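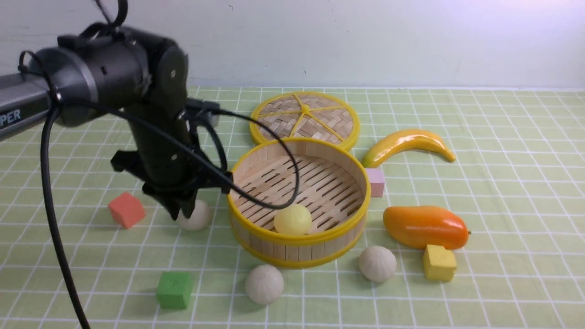

Is it worth reading an abridged book?

An abridged book is worth reading when it leads you to a story you would otherwise have skipped, and that covers more of us than we like to admit.

I grew up on short versions. My grandmother had a shelf of them in the back bedroom, printed on thin wartime paper, and the one I loved best was a cut-down sea story from 1944 with the spine gone and a map inside the cover. I must have been 7 when I first got through it by myself, and I had no idea anything was missing. I thought that was the book! When I finally met the full one in college, all 1000 pages of it with the whale lore and the sermons, I was delighted, the way you are when an old friend turns out to have had a whole other life before you met.

So it makes me a little sad when I hear people sniff at them. Last July I was in Parisi, the used bookstore near my sister's place, and overheard a customer telling her son to put an abridged edition back because it "didn't count." He put it back, and he left with nothing. I have thought about that boy more than I probably should.
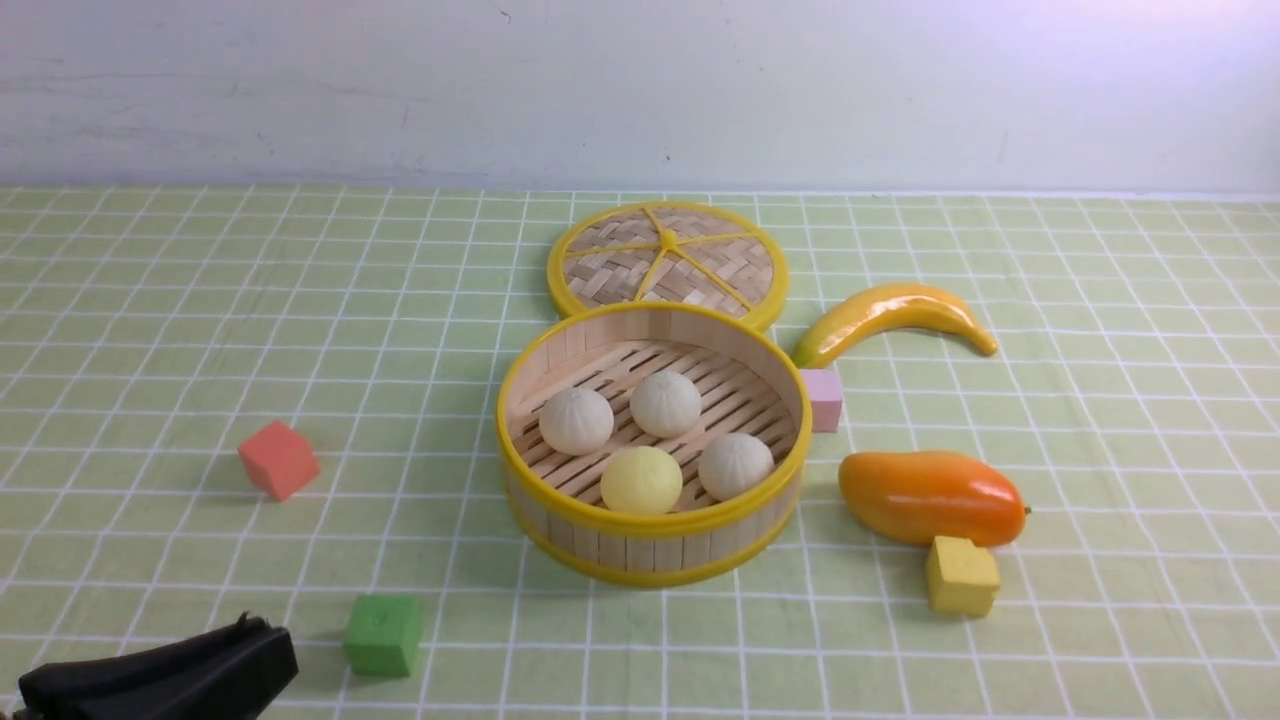

An abridgment, when it's done with care, keeps the shape of a story and lets go of the bulk. Whoever makes the cuts has to decide what a reader will need in order to know where they are, and that is harder work than it gets credit for. Children understand the bargain perfectly well, because they live with it all day long. Toy buns in a bamboo steamer have faint pleats on the white ones and a smoother top on the pale yellow one, and that is plenty to build a whole pretend supper on. No child I ever met took it as a reason to turn down the real thing afterward. The same goes for a short Odyssey with the Cyclops and the bow left in.

I do have complaints. The old Sketa editions (I own far too many of these) cut every joke, as though humor were padding, and the Fendico series has a bad habit of rewriting the endings so everyone is friends. That goes past trimming. If a book ends in grief, let it end in grief, even for small readers – they can manage it, and they notice when they've been handled. I'd also like the cover to say plainly that the text has been shortened, in letters you don't need a magnifying glass to read.
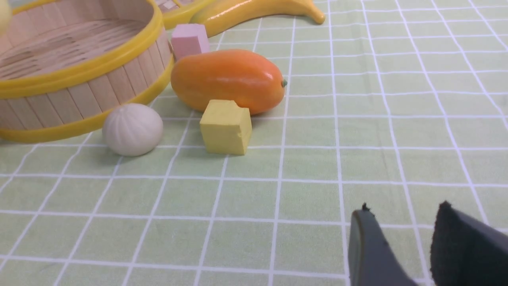
Felik Parisi

My own habit these days is to keep 2 copies of certain favorites, the long and the short, side by side on the same shelf. Some winters I want every last chapter, and some winters I am tired and want the storm and the shipwreck and then bed. Visitors who ask to borrow one get to pick, and I try to keep my face still while they do it.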